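Vetska Neighbours Help – Home and Garden

How long should I wait before painting a table top with a second coat?

Posted 6th July by Brirnus

Share (4) | Print | E-mail this page
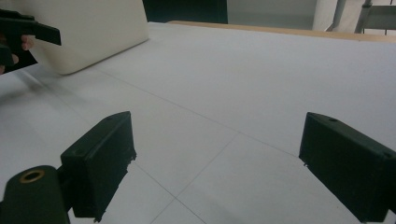
How long must oil-based paint dry before the second coat goes on? Leave it overnight at the least, and a full day and night if the room is cool or the air is damp.

That is what the tin tells me, and it is also what the man in the shop told me. My trouble is that I followed this and the result is still not good, so I would like to ask people who have more practice.

I will explain what I did. I have an old kitchen table which came with the flat. The top was varnished and had many rings from cups. I wanted to make it a light colour, because the kitchen has only one small window and it looks to the north. I washed the top with warm water and a little soap, I let it dry, and I rubbed it with medium sandpaper until the shine was gone. Then I wiped the dust with a damp cloth. I put the first coat with a brush, in the direction of the grain, and I waited until the next evening.

When I touched it, it was dry but it felt a little soft, as if I could leave a mark with my nail. I did not try this in the middle, only near the corner, and it did leave a mark. Still, I put the second coat because the time had passed. Now it is 5 days later and the surface is still soft. If I leave a plate on it for one hour, the plate sticks and I must lift it slowly. There are also some places where the old brown colour is coming through, like weak tea.

My questions are these. Should I simply wait longer? Must I take everything off and begin again? And is it possible that the brown marks will disappear with a third coat? I did not use a primer, I must say this now before somebody asks. The tin said it was not necessary on surfaces that were painted before, and I thought that varnish was the same as paint in this matter.

I have still half a tin and I would prefer not to buy another one, as it was quite expensive.

5 comments | Share | Print

Lindsay
Posted in reply

I had the same thing with a chest of drawers. The varnish is not the same as paint, and this is probably where the trouble began. Old varnish can have wax on it from years of polish, and soap and water does not remove wax very well. The paint then sits on the wax and it does not hold. You should wash it with sugar soap, or wipe it with white spirit and a clean cloth, and change the cloth often, before you use the sandpaper. If you rub first, you push the wax deeper into the scratches. I learned this from my neighbour after I had made the mistake two times.

About the waiting: there are two kinds of dry. The first is when you can touch the paint and your finger stays clean. The second is when the paint is hard all the way through, and for oil-based paint this can take two weeks, sometimes more in a cold kitchen. Your second coat went on when the first one was perhaps still soft underneath, and now the first one gets very little air. So before you take everything off I would wait. Open the window in the day, keep the heating a little on if you can, and put nothing on the table. No plates, no newspaper, and please no tablecloth – the cloth will leave its pattern and you will see it for years.

After two weeks press your thumbnail into the underside of the edge, where the paint came round, and look if it marks. If it is hard there, the top is probably near to hard also, although the edge has usually a thinner coat and dries sooner. Try then a place on the top which you will not mind.

The brown marks will not go away with a third coat of the same paint. This is the stain in the wood or in the varnish, and it comes up through everything. You need a stain-blocking primer. There are water-based ones and there are ones made with shellac. The shellac kind smells strongly but it worked better for me. When the top is hard, rub it lightly with fine paper, wipe it, put one thin coat of the blocker, and after this one or two thin coats of your paint. Half a tin should be enough for a table of the ordinary size.

If it is still soft after a month, then I am sorry, but it must come off. Use a scraper and go slowly. And if you do not know how old is the varnish or what is under it, buy a lead test first and do not make dust with dry sandpaper.

Was this helpful? 1,458 views | Share | E-mail

Brurnar
Posted in reply

just put a hairdryer on it, worked for me

Share | Print

Vetska Workshop Corner
Posted in reply

I would not use the hairdryer on oil-based paint. Warm air makes a skin on the top and the part under the skin stays soft, and sometimes it wrinkles. With water-based paint it does less harm, so perhaps the poster above had this kind.

I agree with most of what Lindsay wrote. I want to add only two things. The first is the thickness. Many people put the paint too thick, as they hope to finish in one coat. Put little paint on the brush, spread it far, and finish with very light strokes in one direction. A small foam roller is easier than a brush on a flat top, but then you must go over it with a dry brush to take out the bubbles.

The second is the stirring. If the tin was not stirred to the bottom, the part you used first can have too much oil in it, and this dries very slowly or it stays sticky. Take a flat stick and feel the bottom of your half tin. If there is something heavy like yoghurt lying there, you have your answer, and I would not trust the rest of this tin for a table.

For the final result, a kitchen table has a hard life. Ask in the shop for a paint that is sold for floors or for furniture, and read how many days it needs before normal use. It is usually written in small letters on the back, after the time for the next coat.

2 comments | Share | Print

Brirnus
Posted in reply

Thank you for the answers. I felt the bottom of the tin with a stick and there is indeed a thick layer, so I think I did not stir enough. I will wait the two weeks with the window open and eat in the other room. I have found a shellac blocker in a small tin, and I will ask for the floor paint when I go there.

Share | Print | E-mail this page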